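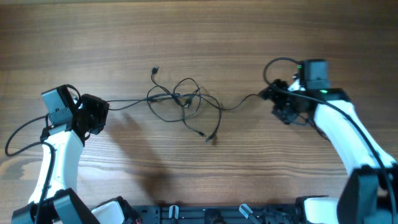 Two-arm robot takes shape at Trinley workshop

Members of the shared workshop in Trinley have spent the spring building a two-arm robot on one of the wooden benches, and they hope to have it sorting the shop's spare cables by June.

The project, called Modero, uses a pair of white and black arms, each with a gripper and a camera at the wrist. The workshop paid $2,484 for used parts, most of them bought from Nomia, a surplus dealer. Giannakopoulos, the hardware store next door, gave another $100 toward screws and brackets.

Cables were chosen as the first job after a vote among members. They bend, knot and slide under each other, and the workshop has boxes of them. The plan is for one arm to hold a strand while the other pulls the rest clear – a task the group expects to take roughly two months to get right.

The software will be shared with other workshops once it is stable. Visitors can watch the build on open evenings, which start at 7 p.m. Entry is free, and children must come with an adult.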